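Werell has released version 2 of Tesen, its control software for robot hands, after trials at its test shop in Fastby. The update plans wrist and finger movements together - earlier releases handled them in turn.
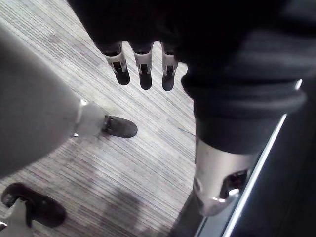
Engineers logged 1171 grasp attempts in June, 356 of them on round packaging. The planner now refreshes its path 30 times a second, and operators can replay each attempt next to the wrist camera view. Szewczyk, which supplies the shelving software, will get the update first.

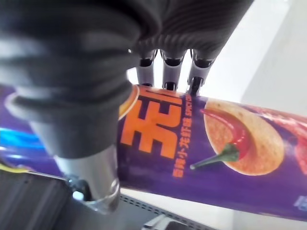
Fingers at the upper edge of a purple snack canister in Fastby.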